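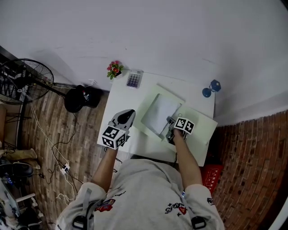 A reader in Skurndale writes that the new bus timetable is fine on weekdays but leaves her with no way home from the Saturday market after 4 p.m. She asks whether the late service could be put back before December.

We passed the question to the bus company, Marchetti, along with several others on the same lines. The company says the last Saturday bus from Fellatbridge was dropped in the spring after it lost one of its two weekend drivers. A replacement is in training. If all goes to plan the 5:40 will run again from the first Saturday in December, stopping at Dalard on request only.

Route 478 is not affected. It still leaves from the stop outside the old post office, and the fare is the same as last year. Monthly passes bought before the change remain good on every route until they run out.

Printed timetables are a sore point. Marchetti had 2000 made for the whole valley and Skurndale got 200 of them, which were gone in a week. More have been ordered. Until they arrive there is a copy in the library window and another on the notice board at the Dalard store - the one at the Fellatbridge shelter is out of date and should be ignored.

Comments on the Saturday service can be left at the library desk or mailed to P.O. Box 2861, Fellatbridge. Please give the stop you use and the time you usually travel.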